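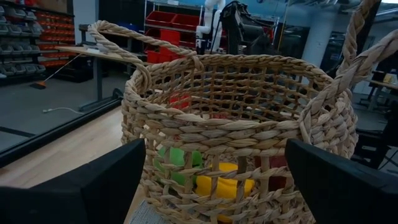
Radwa Bouzid wrote after the last session that a woven handle should be left out of the gripper comparison altogether, as it gives under the fingers and no two grasps start the same. Keep her objection in mind when you write up Lab 4. We are keeping the handle in.

Lab 4: Hevel fingers and Tisby fingers

Each pair runs both finger sets on the same arm, with the wrist camera on. Do 3 blocks per set. Closing force stays at 80 percent for the first two blocks - drop it for the last one and note the value you chose.

Log a slip if the rope moves in the fingers after closing. A missed grasp is logged separately.

Open weave confuses the depth reading, so check the approach height by eye before you close.

Logs are due Wed 20 July. Reading: Findness controller notes, section on force limits.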